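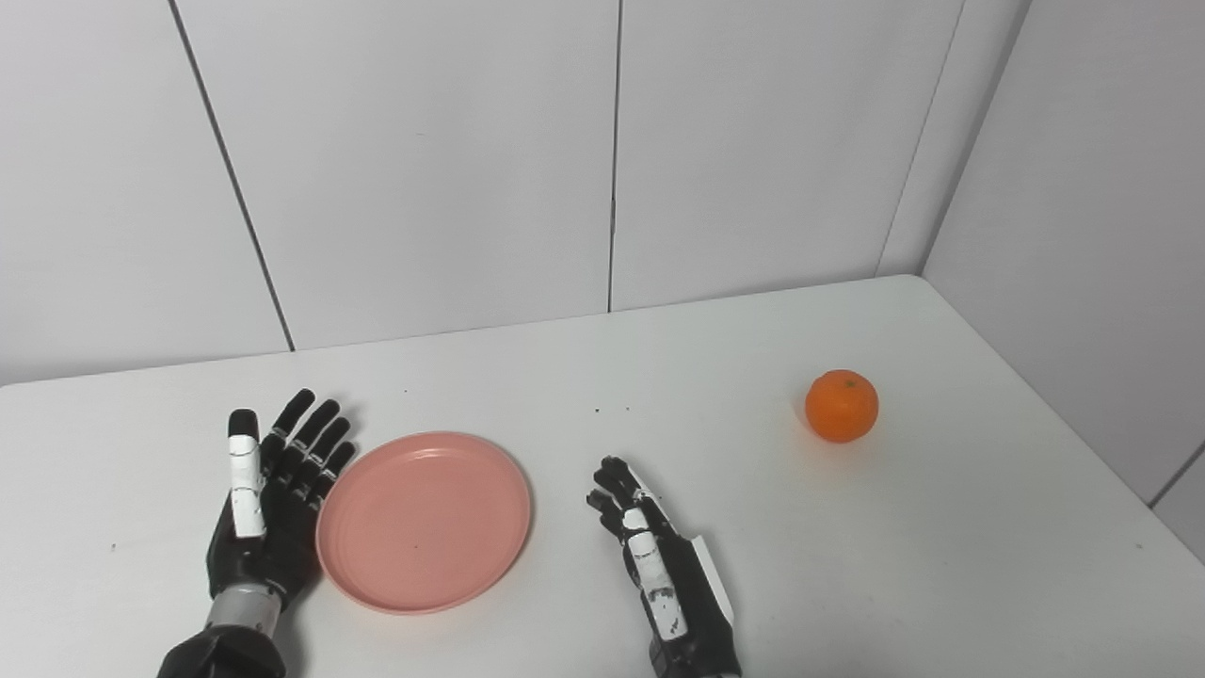

Figure 3. Small citrus fruit and round pink plate on a white tabletop.

3.2 Weight loss under household storage

Fruit for the storage trial came from two growing districts, Kullosau and Korletey, and was picked in April at commercial maturity. A total of 1,340 mandarins entered the trial after sorting. Fruit with broken peel, missing stem buttons, or soft spots was removed before weighing. Half of each lot was kept in open bowls at room temperature and half in the crisper drawer of a household refrigerator. No wax was applied at the packing shed.

Each fruit was weighed on the day of arrival and then every second day for 28 days. Weight loss was expressed as a percentage of the starting weight of the same fruit. Fruit that developed mold was taken out on the day it was found, and its earlier weights were kept in the data set.

Loss was close to linear in both storage conditions during the first two weeks. In the open bowls the rate then fell for the Kullosau lot but not for the Korletey lot, whose peel was thinner at harvest. In the refrigerator the two lots could not be told apart until the final week. Fruit size had a clear effect in the bowls, with smaller fruit losing a larger share of its weight.
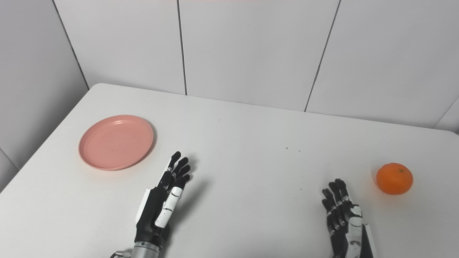
Water leaves a mandarin mainly through the peel, and peel texture was therefore scored along with weight. The scale ran from one (smooth) to five (deeply pitted), and two raters worked independently. A dimpled peel, such as that of the mandarin near the right edge of the table, is normal in sound fruit and should not be read as shrinkage. The raters were instructed to score only changes from the first day. Scores rose later than weight loss in every group, and the delay was longest in refrigerated fruit. Texture alone is thus a poor early sign of drying. The same delay appeared when the smallest size class was left out of the analysis.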